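Moving the blog off the old host

3 min read

I have been meaning to move this blog since December, and this week I finally did it. The old setup had 9 years of posts in it, and the export tool only handles 100 at a time, so it took most of an evening just to get everything out in pieces.

I looked at Collix first. The editor is good, but it puts its own name in the footer unless you pay, and I don't like the comment system. I ended up on Tetico – it's plainer and the import screen tells you which posts failed.

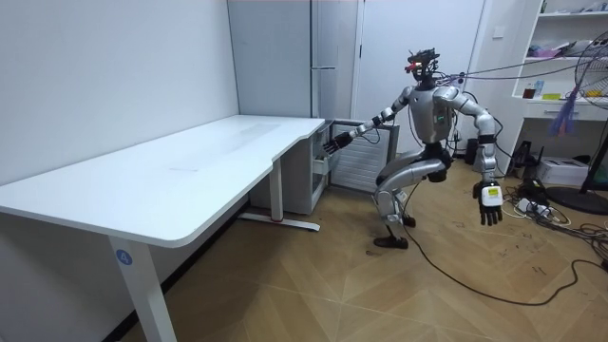 The robot at the fridge, arm out.

Most of the text came over fine. The links between posts did not. Every one of them still pointed at the old address, and roughly 200 needed changing. I fixed the ones in the posts people still read and left the rest for later. If you click something from the early years and get an error, that's the reason.

Categories were the other problem. The old blog let me use capital letters however I wanted, so I had three versions of the same category and Tetico kept all of them. I merged those by hand. It also didn't like the ļ and the ņ in my post about Kļaviņa, and turned the title into question marks. Typing it in again fixed it.

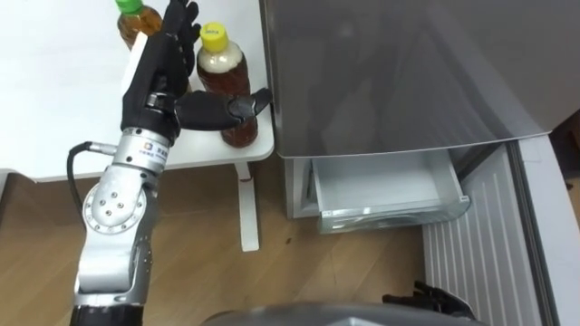 Comments are still missing. They're saved in a separate file, and the import for those is supposed to come in the next version. Until then the comment box is open on new posts only. The feed address has changed too, so if you read this in a feed reader you'll need to subscribe again from the link in the menu.

The Stustent posts are next on my list. They have the most tables, and the tables look bad on a phone right now.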